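So the new Somden record is finally a real thing with a real name! It's called Plurgate, it comes out in March, and I have been lucky enough to have had it in my headphones for the past 11 days. If you've been reading this blog since the old address you know I've been banging on about this band since their second demo, the one with the terrible drum sound that I still love.

First, the news for anyone who missed it. Encarnación Villanueva is back on vocals. She left after the Kulten tour, did those 2 solo EPs (more folk than anything, and very pretty), and I had pretty much made my peace with never hearing her over these guitars again. Then the single dropped and there she was, ten seconds in, growling like she'd never been gone. I yelled. The dog left the room.

The album runs 76 minutes, which on paper is too long. I usually start checking my phone at 45. But it moves, and the slow stretch in the middle (tracks six and seven, basically one song) is my favorite part of the whole thing. 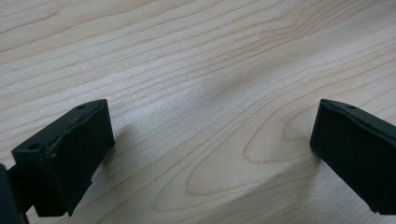
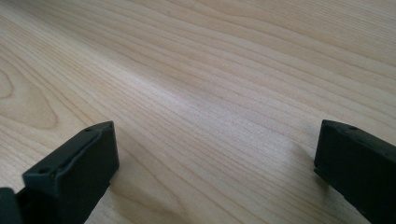

Track six, "Sotomayor," is the one I keep going back to. It starts with a single clean guitar and nothing else for close to three minutes, and then the bass creeps in so low that I felt it before I heard it. The riff that follows is built out of one phrase that keeps looping around itself, a little wider every time, like the rounded loops of grain in that pale wood tabletop, and by the end you can't say where it started. When Encarnación finally comes in she sings clean, in Spanish, way up high. I got goosebumps on the bus.

I don't love everything. "Salt Engine" sounds like a leftover from the last album, and the spoken word bit before the closer is going to get skipped a lot in my house. The snare is also too loud on the first two songs, or maybe my headphones are dying, so tell me in the comments if you hear it too.

The closer makes up for it, though. Eleven minutes, key change, choir, the works! There's a tremolo part near the end that I rewound so many times I missed my stop.

Preorders are up for the double vinyl and I caved right away, even at 70 bucks with the art book. The plain black version is cheaper if you just want the music. They're also playing a release show, and I'm trying to talk my brother into driving, because my car will not make it and he owes me for the Kulten thing anyway.

Next post will be the demo roundup I promised in the fall. I've got a stack of tapes to get through and one working tape deck, so be patient with me.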